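## 5.2 When the planner believed its own hood 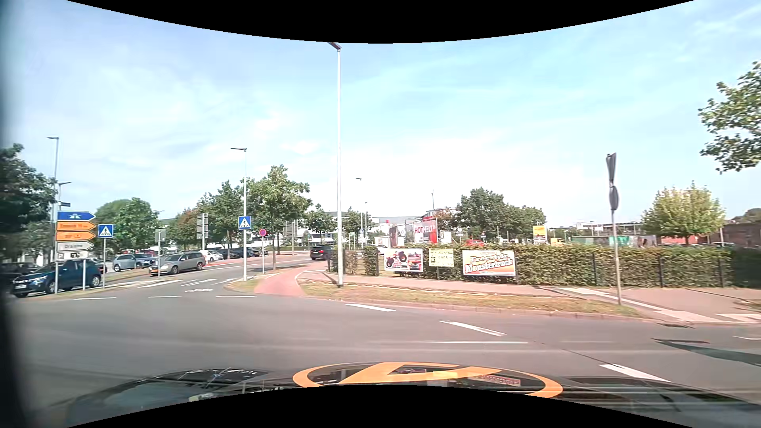

**Figure 3.** Junction near Kleve as recorded by the forward camera on the Wiriya stack. The orange emblem on the hood lies along the lower edge, with a small reddish reflection of a banner in the right part of the ring.

I'll start with the failure that cost us the most sleep. On 17/04/2025 our test car came up to a wide junction, slowed the way it was supposed to, and then braked hard with nothing in its path. Shiela Catacutan was in the driver's seat and took over right away. No one was hurt and nothing got bumped, but the safety log had its first entry in the top severity class, and I got to spend the rest of the spring reading it.

My first guess was the crossing. Figure 3 gives a fair idea of what the detector has to deal with at a spot like this one: blue pedestrian crossing signs at the side road, white stripes over its mouth, a bicycle symbol on the asphalt, and a station wagon facing the junction. Any of those is a decent excuse for a careful planner to slow down. I was so sure of it that I wrote two pages blaming the crossing module (they're gone now, and I don't miss them).

Keyvan Salehi was the one who plotted the object tracks against the distance to the car. The thing we had braked for was sitting at a distance of almost zero, low in the image, right on our own hood. Its label was "vehicle, red, partial." Our hood is dark and glossy, it mirrors whatever is around it, and one of the things around it that day was a row of advertising banners along a hedge. The left one has a big red monster truck on it. You can probably see where this is going!

We do mask out the hood, of course. The mask is a fixed shape drawn once during calibration, and it's supposed to cover everything below the hood line. What we found is that the Catasden calibration tool had saved the mask for an older camera mount, so the upper strip of the hood, including part of the emblem, was being passed on to the detector as if it were road. The tool gave no warning. It compares image size and lens model, and both of those were right.

So there were really two faults stacked up. The old mask let the reflection in, and then the tracker kept it alive. A reflection should flicker in and out as the car moves, and most of them do, which is why our filter drops any track that lasts under 17 frames. This one lasted 186. I think the low speed is to blame, as the reflected shapes drift slowly when the car is barely rolling, but I can't prove that from one event and I'd rather say so.

To see how common the problem was, we went back through 3,000 stored clips with the bad mask still in place and searched for tracks whose base fell inside the hood area. Keyvan wrote the search and Shiela checked the hits by hand. We found 3 clips where the planner would have asked for hard braking. All of them were slow approaches, and all of them had something large and brightly colored near the road. With the right mask loaded, the same clips ran clean.

I want to be careful with that last result. Clean replays tell us the mask fixes the clips we know about. They don't tell us much about wet hoods, low sun or a car with different paint, and our clip store is thin on all of those. Vorkden, who supplied the mount, asked whether we could just put a matte wrap on the hood. We could, and we did for a while in May, but I didn't want the safety case resting on a sheet of vinyl – the next team to borrow the software may not have one.

What we changed in the end is pretty dull. The mask file now carries the mount's serial number, and the stack refuses to start if the two don't match. The tracker also rejects any object whose base sits closer than the front bumper, whatever the mask says. Grundent reviewed both changes for us and asked for a startup message that a tired driver can read, so the error now says "WRONG HOOD MASK" in large type. Section 5.3 covers the braking limits, which we left alone while this was being sorted out.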